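Section 2: Setting Up Your Cerkby Yogurt and Ferment Warmer

Welcome to the fun part! By now you should have everything out of the carton and the packing sleeve off the power cord. This section takes you from a bare counter to your first batch of plain yogurt, and most of it is waiting. If you bought the warmer for tempeh or natto, do the set-up steps anyway and then go to Section 5 for your temperatures.

Before you start

Pick a spot where the warmer can stay put overnight. It wants a flat surface, a little breathing room on all sides and no direct sun. A drafty windowsill will make the heater work much harder than it should, and batches made there tend to come out thin on one side.

CAUTION: Do not run the warmer on top of another appliance. Do not cover the vents at the back.

Wash your jars and lids in hot, soapy water and rinse them really well. Soap left in a jar can slow down a starter culture, and you will be wondering for hours why your milk is still milk. You can use any straight-sided glass jar that fits inside the chamber with the cover down. I have old jam jars that have been through more batches than the Jingate model I started on.

Set out a clean place to work and have your jars and a lid within reach before you heat any milk. 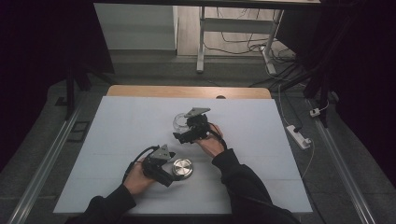 First power-up

1. Plug the cord into the back of the base first, then into the wall.

2. Press and hold the dial until the display lights. It will show 73, the factory setting in Fahrenheit. That is for room-temperature ferments, so we will be changing it.

3. Turn the dial clockwise until you reach 108. This is the sweet spot for the Obeidat starter packed with your kit. If you are using a different starter, follow the temperature on its packet.

4. Press the dial once to lock the number in. The display blinks twice.

5. Let the warmer run empty with the cover on until the ready light turns green. You may notice a faint warm-dust smell the first time. It goes away quickly and doesn't come back.

NOTE: If the display shows E2, the cover isn't seated. Lift it, turn it a little and set it down again. See Section 7 if the code stays on.

Heating the milk

6. Pour your milk into a heavy-bottomed pot. Stainless steel is a great choice here, and a pot with a thick base is even better, as milk scorches in thin spots long before the rest of it is hot. Whole milk gives the creamiest result, but two percent works fine.

7. Warm it over medium heat, stirring slowly and scraping along the bottom, until it reaches 180 degrees. Small bubbles will gather at the edge. Don't rush this! Holding the milk there for a few minutes is what gives you thick yogurt that stands up on a spoon.
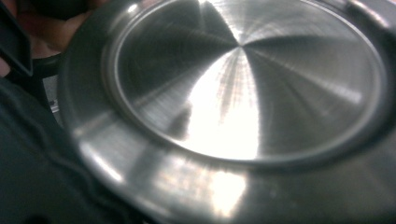

8. Take the pot off the burner and let the milk cool to 110 degrees. You can set the pot in a sink of cold water to speed this up, but keep stirring and keep checking, as it drops fast toward the end.

CAUTION: Never add the starter to hot milk. Anything over 120 degrees can kill the culture and the batch will not set.

9. Scoop a cup of the cooled milk into a bowl, whisk in the starter until there are no lumps, and pour it all back into the pot. Stir gently, top to bottom.

Filling and fermenting

10. Fill the jars, leaving a finger's width at the top. Wipe the rims and rest the lids on loosely.

11. Place the jars in the chamber so that they don't touch each other, then put the cover on.

12. Set the timer to eight hours and walk away. Really - leave it alone. Bumping or stirring the jars while they set is the most common cause of grainy yogurt. Mireille Nimri, who tested the recipes for this guide, starts hers after dinner and has it chilled by lunch the next day.
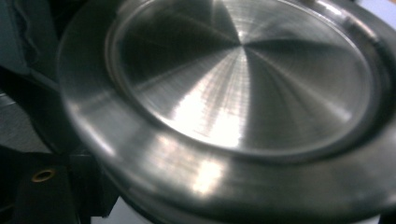
13. When the timer sounds, tip one jar very slightly. The yogurt should pull away from the glass in one piece. If it still runs, give it another hour and check again. Longer times make a tangier yogurt, so go by your own taste.

14. Tighten the lids and chill the jars for at least four hours before eating.

Save a few spoonfuls of plain yogurt from each batch to start the next one. It keeps in the refrigerator for a week. After five or six rounds the flavor may start to drift, and then it's time to open a fresh packet. Refill packets are sold under part number 1205.

Cleaning the base

Unplug the warmer and let it cool fully. Wipe the chamber with a damp cloth and dry it before you put the cover back on. The base must not go in the dishwasher or under the faucet. For milk stuck to your pot, soak it in cool water first, then scrub with baking soda.

Continue to Section 3 for strained yogurt and labneh, including Marwan Azar's version with dried mint.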